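4. The mat on the table

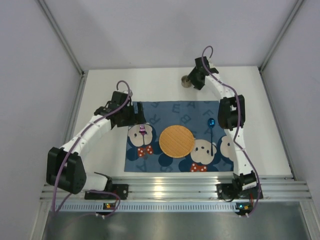
Arsen Karpenko

Figure 4. White tabletop with the blue bear-and-letter placemat.

I'll admit I was looking forward to this section more than the others, because I get to talk about placemats. Most papers on table setting treat the mat as background. You get a sentence on size, maybe one on color, and then it's straight on to the plates. I think that skips the part people really react to - the print.

The one in Figure 4 is a dark blue cloth, and it's a busy thing. There are big pale letters all over it (E, F, B and R are easy enough to pick out along the top) and cartoon bear faces with black ears scattered between them. Red polka-dot bow ties, too! I picked it for the Lesmont set exactly for that reason. Against a plain white tabletop and pale gray walls a print this dark stands out well, so if a pattern is going to pull people's attention, it ought to do it in a setting like this one.

What I wanted to know was pretty simple. When people put something down on a printed mat, do they care what it lands on? In the March sessions I asked everyone to set out a cup and a small dish however they liked, first on a plain mat and then on a printed one. On the plain mat they mostly went for the middle and moved on. On the bears they slowed down, and quite a few told me afterward that they didn't want to cover a face. One woman moved her cup twice and then laughed at herself for it. The letters got no such respect. People parked things right on top of them without a second look.

I had a guess going in that the faint color of the letters explained this, so I tried the Sudus mat as well, where the letters are much bolder. It made very little difference. Faces were still avoided and letters still got covered, and I'm now fairly sure contrast is a small part of the story. The Panasiuk mat, with fruit on it, fell somewhere in between - people would cover a pear but went around the cherries, and I have no good explanation for that.

One caution about cloth. It shifts and wrinkles, and a mat that has crept a little toward the edge changes where the "middle" is. I smoothed and squared the mat before each turn, but I didn't measure how far it moved during one, and I should have. The stiffer mats in Section 5 don't have this problem, though people liked them less.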